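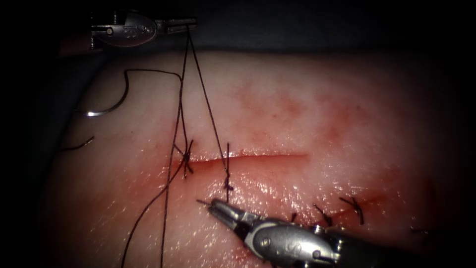
클릴라드, 2025년 7월 22일

3장 로봇의 손으로 꿰매기

이번 장은 제가 페티스 수술로봇 실습실 공개 행사에 다녀온 이야기로 열어 볼게요. 602호 문을 열자마자 다들 화면 앞으로 몰려가더라고요(저도요!). 검은 봉합사를 문 가느다란 집게 끝을 보고 있자니 숨까지 참게 됐습니다. 안내를 맡은 도밍고 소사 선생님은 매듭보다 실의 장력을 먼저 보라고 하셨어요. 너무 당기면 조직이 상하고, 느슨하면 상처 가장자리가 벌어진다면서요. 그 말을 듣고 나니 팽팽한 실 한 가닥도 달리 보였습니다.
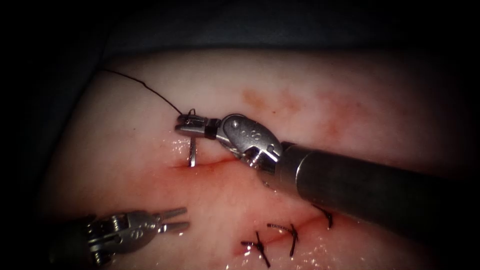
단속봉합과 연속봉합은 어떻게 다른가요?
단속봉합은 한 땀마다 매듭을 짓고 실을 자르는 방식이고, 연속봉합은 실 하나로 여러 땀을 이어 가는 방식입니다.

제가 그날 수첩에 제일 크게 적은 말은 '바늘의 곡선을 따라 돌릴 것'이었어요. 곧게 밀면 바늘이 지나간 자리가 넓어지거든요. 집게로 바늘을 잡는 위치와 손목 관절의 회전은 3.1절에서 그림을 그려 가며 차근차근 따라가 보겠습니다. 연필부터 꺼내 두세요!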